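Hand-held gripper (teaching tool)

A hand-held gripper is a robot's hand with the robot left off. You hold it yourself, you work the fingers yourself, and a camera riding on the tool records what the fingers are up to. I've been keeping this page going since February, mostly for people who are choosing between grippers for a home-tidying setup and want to know how they compare in use. Last revised Jun 13, 2022.

Names and versions

You'll see these called teaching grippers, demo grippers or just "the handheld". At our bench in Bainbridge we have two of them. The Huster is the older one, with hard plastic fingers and a trigger that gets stiff (mine squeaked for weeks before I found the right grease!). The Vuveveck is newer and has softer tips, and it's the one I reach for first. Both plug into a Stoltico controller, which logs finger width and camera video on one clock. You can run either without the controller, but then you're lining up two recordings by hand, and I did that once and never again.

How the fingers work

Most of these tools use two parallel fingers that slide toward each other and stay square the whole way. That's great for boxes and bottles and so-so for anything floppy. Cloth wants a pinch, and a pinch wants soft tips that meet evenly along their length. If one tip sits even a little proud of the other, the fabric rolls out sideways and you get to start over. Cables are their own headache. A neat coil is fine, you grab the bundle, but a loose one snags on whatever is next to it and drags the lot along.
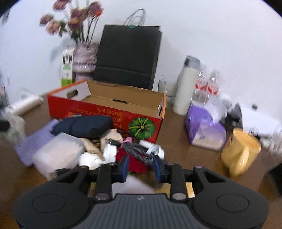
Parallel fingers with blue-and-black tips over a cluttered table, a coiled cable and red fabric just past the jaws.

I like a messy table for trials. A clean one with a single block on it flatters every gripper ever made, and you learn very little. Give me pouches, cups, chargers and a cardboard box to reach around, and the differences show up in the first few minutes.

Comparison

My longest run so far was 614 picks, split between the two tools on the same pile of household stuff. The Vuveveck dropped 23 and the Huster dropped 357, though I should say the Huster's share was heavy on cloth, so please don't quote that as a fair fight. On rigid things they felt pretty close to me. The Huster closes harder and I still prefer it for bottles.

Camera placement

I tried 4 mounting positions. Low and close gives a lovely view of the tips but loses the table, and high up you see everything except the thing you're grabbing. I settled on a wide lens set back behind the fingers, tilted slightly down. Tighten the mount before every session, it creeps.

See also: Parallel jaw; Fingertip pads; Stoltico controller setup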